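Overseeding a thin lawn, now or wait?

hjordisb
2026-05-21
We moved in last July and the grass is thin along the path. I have a 2 pound bag of Flistum seed left over. Put it down now or hold off until fall?

trukow_mike
Wait. Seedlings started this late cook in summer. I lost about 1,000 square feet that way. 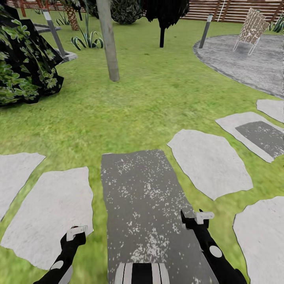 How short should the grass be cut before seeding?
Two inches or a little under, and bag the clippings so the seed reaches the soil.

tincuta_c
I disagree with waiting. If you can water twice a day, seed now. I did mine late in May and it filled in fine — the shady half did, anyway.

trukow_mike
Shade is the whole difference. Hers might be in full sun.

hjordisb
Full sun until 11, then shade from the neighbor's maple.

tincuta_c
Then I'd go ahead. Rake hard first, and go easy on fertilizer. I used Flostex at half rate and kept it off the edges.
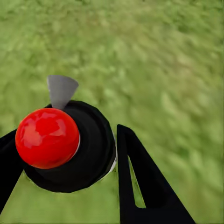 Keep the top layer damp for the first couple of weeks, then water less often but longer. Don't mow until it's over three inches.

krajci_fan
Half rate is still too much in warm weather. I'd skip it.

hjordisb
OK, I'll try one strip now and leave the rest for fall.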